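Week 4 handout: Table surfaces and small paper objects
Notes by Rūta Jaunzems
Revised 2019-01-22

Reading for this week: the Fashola chapter on work surfaces. Read it with a pencil. It claims that a padded table "improves handling" and never says whose handling, or of what.

1. Covering the table

The usual advice is to lay foam over the whole top and forget about it. I have my doubts. A white sheet makes a dark red paper pinwheel or flower easy to find, I grant that. It also shows every smudge, and a tray set on something soft may rock. Ollitz sells a sheet it says is good for 200 sessions. Ask how they tested it.
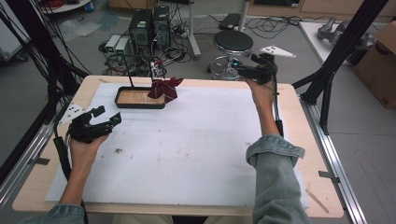

2. Trays

Use a tray with a rim. Femi Ekpo argues that a rim only hides bad folding, and he may be right, but folded paper slides and I would like to keep it off the floor. Stand finished pieces beside the tray if there is room. Loose sticks go back in the box.

3. The bare top

Before you buy anything, try the exercise on plain wood. A pale, slightly worn top is fine for most folding, and a crease pressed on a hard surface comes out sharper, at least in my hands.
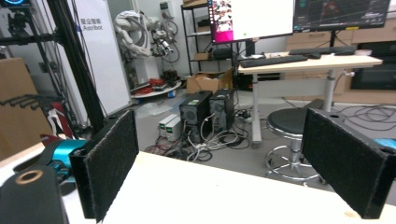

Those who prefer foam should try both and write down what changed. "It felt better" will not get a mark.

For next time: fold one piece on each surface, 90 mm paper, and bring both.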